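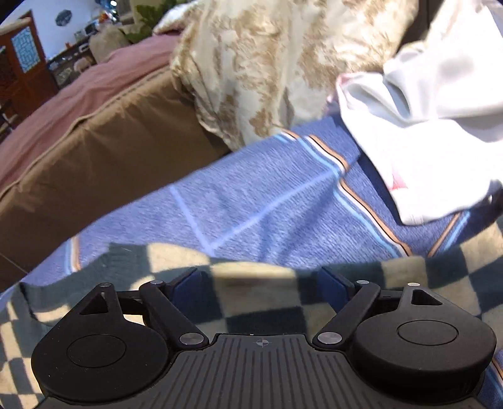
叠衣服,机器还要学多久

【家居科技】本月,家务自动化企业Stenura公布了一份关于机器整理衣物的测试结果。该公司使用自己的双臂样机Skenier,在普通住宅的卧室里做了1287次折叠尝试。结果是,毛巾和枕套已经做得比较稳定,毛衣和带袖子的衣服还差得比较远。

按照公司公布的数字,在全部带袖衣物的尝试中,样机从头到尾没有人帮忙而完成的占49%。所谓“完成”,标准并不高:领子朝上,两只袖子都收在里面,放进抽屉以后不散开。如果再加上“边缘对齐”这个要求,比例会更低,但是公司没有说明低到多少。

速度也是一个问题。样机折一件毛衣,平均需要大约20分钟,其中大部分时间用来判断衣服现在是什么形状。一个熟练的人做同样的事情,用不了一分钟。公司在说明中承认,以现在的速度,没有家庭会愿意等它整理完一篮衣服。

衣物为什么难,研究人员的解释比较一致。杯子和盒子是硬的,从哪一边拿起来,形状都一样。衣服没有固定的形状,拿起一个角,其他部分就会跟着移动,原来看得见的袖口可能被压到下面去。针织衣服还会拉长,夹得太紧容易变形,夹得太松又会滑掉。机器每动一次,都要重新看一次,重新决定下一步。

有图案的衣服不一定更容易。大格子本来可以帮助机器知道布料往哪里弯,可是衣服起皱以后,格子也跟着变形,程序有时会把一条折痕当成衣服的边。测试报告里提到,深色格子和阴影连在一起的时候,这种错误最多。纯色衣服没有这个问题,但是纯色衣服的袖子放在身上,又很难和身体部分分开。 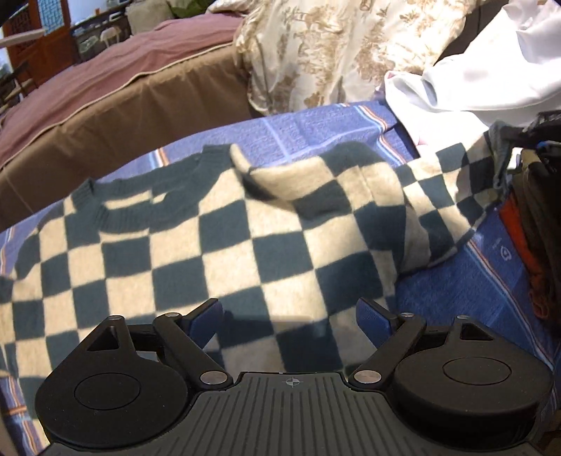 床也比桌子难。工厂里的折叠设备一般有平的台面,颜色单一,灯光固定。家里的床面是软的,夹子往下压,床单也会跟着起来。测试中常见的一种失败,就是把床单和毛衣一起夹住,然后一起折进去。床罩如果有条纹,或者旁边还放着别的衣服和被子,机器要先弄清楚哪一块布属于哪一件东西,这一步有时就失败了。

为了改进这一点,Stenura把测试的重点从实验室移到了住宅。公司表示,以前在实验室的台面上,同一套程序的成绩要好看得多,换到卧室以后马上下降。现在的做法是不提前收拾房间,被子怎么放就怎么放,窗帘也不拉上。上午和傍晚的光线不同,结果也有差别,傍晚的成绩稍差一些。

在工作场所,情况稍微乐观。经营布草洗涤的Mogensen从去年开始,在两条整理线上试用自动折叠设备,处理的主要是床单和浴巾。这家企业说,尺寸统一的平面布料基本可以交给机器,工人只需要在入口处把布角找出来挂好。但是浴袍、工作服和客人送洗的私人衣物,仍然全部由人来折。企业曾经让机器试过工作服,因为扣子和口袋常常卡住,几个星期以后就停止了。

Mogensen还提到一个外面的人不太注意的问题:机器出错以后,谁来处理。一件折坏的衣服要先从设备里取出,展开,检查有没有拉坏,再重新折。如果错误比较多,工人花在补救上的时间,会比自己直接折还要长。所以对他们来说,机器能不能自己发现“这件没有折好”,和能不能折好一样重要。

服装零售方面的需求也存在。店里的毛衣被顾客打开看过以后,店员要一次一次重新折好,这项工作在换季的时候特别多。连锁服装店Nivunix表示对这类设备有兴趣,不过目前没有采购计划。该公司的理由是,店里的陈列台很窄,旁边又一直有顾客走动,现有的双臂机器放不进去,安全方面也还没有可以参考的办法。

价格方面,Stenura没有公布Skenier的售价,也没有给出上市时间,只说下一阶段会先做毛衣和衬衫两类,儿童衣服和内衣以后再考虑。公司同时计划把“整理”这个任务分开来做,先让机器把洗好的衣服一件一件摊平,由住户自己来折。从测试的情况看,摊平这一步的成功率比折叠高,对老人和手不太方便的人也可能有些用处。

下一轮住宅测试预定在十二月开始。那时冬天的厚毛衣比较多,公司希望多收集一些厚针织衣物的数据,测试结果将在整理后公布。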